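# Teaching an arm where to put its hand

The Woltadeck project started as a side job and has now taken up most of two years. It is a set of simulated kitchens, 600 of them, in which a robot arm practices handling ordinary household objects. The lead researcher works at the Wasilewska lab, which built the kitchens together with Motodach, a small software firm. We talked by phone in May 2019, after the group had put its first full set of results online.

I asked first why anyone would choose kitchens. "They're crowded," the researcher said. "You have a counter, things standing on it, and a shelf hanging over it. The arm has to come in from somewhere, and most of the ways in are bad."

The question the group set out to answer is narrow. When an arm has been told to go to an object, which side should it approach from? Most planning software will find a path if one exists, but it doesn't care much whether the path leaves the hand in a useful place. An arm can arrive at a toaster and be unable to do anything with it, with its elbow against a cabinet and no room left to turn the wrist.

"We used to count that as a success," the researcher said. "The hand was where we said it should be. Then you'd ask for the next step, pressing a lever or turning a knob, and the planner would come back with nothing. So we changed what we were counting."

Under the new rule, a run counts only if the arm reaches the object and can still make a second move from where it stopped. The second move is picked in advance and kept from the part of the program that plans the first. The lab calls this the two-move test. It was added last November, and the early numbers were poor.
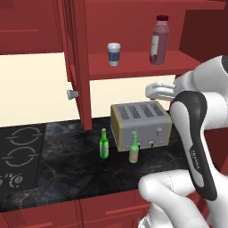

The arm model is a Franka in every kitchen. The group talked about using several arms and decided against it. "If you change the room and the arm together, you don't know what you learned," the researcher said. "We wanted the rooms to be the thing that varied." Cabinets, counter materials, shelf heights and the objects themselves all change from one kitchen to the next. Where the arm's base stands changes too, and that turned out to matter more than anyone on the project had guessed.

The method itself, named Sirow, is simple to describe. Before planning a path, the program samples a large number of end positions for the hand and throws out any that leave the joints close to their limits. It scores the ones that remain by how much free space the arm would have around it, including the upper links. Only then does it look for a path, starting with the best score and working down the list.

"People think about the fingers," the researcher said. "The fingers are small. What hits the shelf is usually the forearm – or the thing on the shelf gets hit, which in simulation we treat as the same failure."

With Sirow turned on, the arm passed the two-move test in 451 of the kitchens. I asked whether that was a good number. There was a pause on the line. "It's a number we can work from. The ones that fail are mostly rooms where the base is badly placed, and no clever choice of hand position will fix that. In a real kitchen you would move the robot."

Bottles are a sore point. They stand near the front of counters, they are tall for their width, and the free-space score treats them as solid posts. A person would slide one out of the way without thinking. Sirow plans around it, even when going around means a long and awkward reach. The group has tried letting the arm push light objects, but the results depend so heavily on the friction settings that they left them out of the report.

I asked about the difference between simulated rooms and real ones. The researcher didn't try to play it down. "Our objects stay where we put them, and we know their shapes exactly. A camera won't give you that. I'd expect the scores to drop on a real arm, and I don't want to guess by how much."

A test on hardware is the next item on the list. The plan is to build up to 2 of the kitchens as plain mock-ups, with the counters and shelves at the same heights as in the simulation, and repeat the same runs there. Motodach will keep maintaining the kitchen files in the meantime. The room generator will be released separately once its documentation is finished, and the researcher would not give me a date for that.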